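Chapter 7
Release Windows and the Life of a Film

7.1 Introduction

A feature film is sold several times. The same finished work is licensed first to cinemas, then to home rental and purchase services, then to subscription services, and last to broadcasters. Each of these periods is called a window, and the order in which they fall is called the release sequence. This chapter sets out how windows are arranged, who agrees them, and how their length affects the income of the producer, the distributor and the exhibitor.

Chapter 6 dealt with the distribution agreement as a document. The terms used there (minimum guarantee, recoupment, holdback) are used here without further definition. Readers who are unsure of them should go back to section 6.2 before continuing.

7.2 The theatrical window

The theatrical window opens on the date of first public exhibition in a territory and closes when the film becomes available by any other means. Previews and festival screenings do not normally open the window, though a contract may say otherwise. Its length is fixed by agreement between distributor and exhibitor, and in some territories by law.

Exhibitors favour a long window. Ticket sales fall after the opening weekend, but the exhibitor's share of each ticket often rises in later weeks under a sliding scale. Distributors are inclined to prefer a shorter one, so that the advertising bought for the cinema release still has some effect when the film reaches the home.

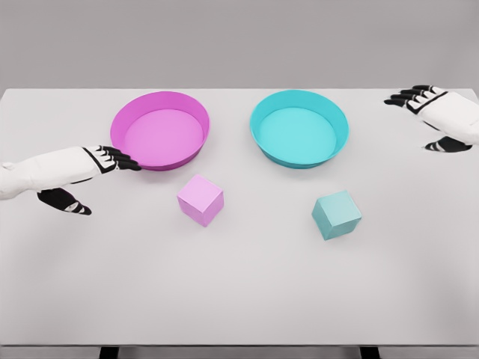 The two positions are usually settled by a holdback clause. The distributor undertakes not to license the film for home viewing until a stated number of days has passed. A holdback may be fixed or conditional. Under a conditional holdback, the period shortens if the film falls below an agreed number of screens or an agreed weekly gross.

7.3 A worked case: Sadau

The drama Sadau, directed by Thoa Châu and produced by Decha Bunnag, opened on 2nd July on 96 screens. The distributor, Prutuvo, had agreed a conditional holdback with the main exhibitor, Zultus. The condition was tested at the end of each week: if admissions at Zultus sites fell below 1,527, the distributor could bring the home release forward to September.

Admissions fell below that level in the seventh week. Prutuvo gave notice, and Zultus disputed it on the ground that two of its sites had been closed for repair — a point on which the contract was silent. The parties settled. Cường La, who drafted the later agreements for Prutuvo, added a definition of "operating site" to the standard form, and the wording is reproduced in Appendix B.

The case is taken up again in section 7.6, where the weekly returns are set against advertising spend.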